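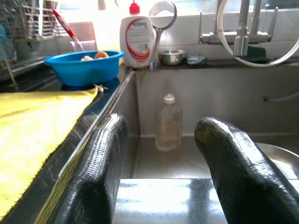
Deita isso fora, disse a voz do corredor, que uma garrafa não é família.

Não respondi. Eram 4 da tarde e eu vivia há 17 dias no apartamento da rua Tevness, tempo bastante para saber que o inquilino anterior deixara três coisas: uma conta de 55 euros, um calendário aberto em julho e a garrafa de tampa branca no lava-loiça, de pé, com um líquido turvo até onde lhe apetecia.

Pus o pano amarelo na bancada para dar ar de quem vai limpar. Funciona com as visitas. Com a voz do corredor, não.

- Cheira-a, ao menos.

- Cheira tu.

Silêncio. A coragem, naquela casa, era sempre dos outros.

Comi uma das frutas da taça azul para ganhar tempo e depois arrependi-me, era a última boa. Podia ser água com sabão. Podia ser licor da avó de alguém - e há avós que não perdoam. Liguei para a Cendeo, a agência, onde me disseram que o recheio constava do inventário, linha 409: «garrafa, uma».

Assinei por ela. Ficou no lava-loiça, e eu passei a lavar os pratos na banheira.

Início Contos Crónicas Arquivo Contacto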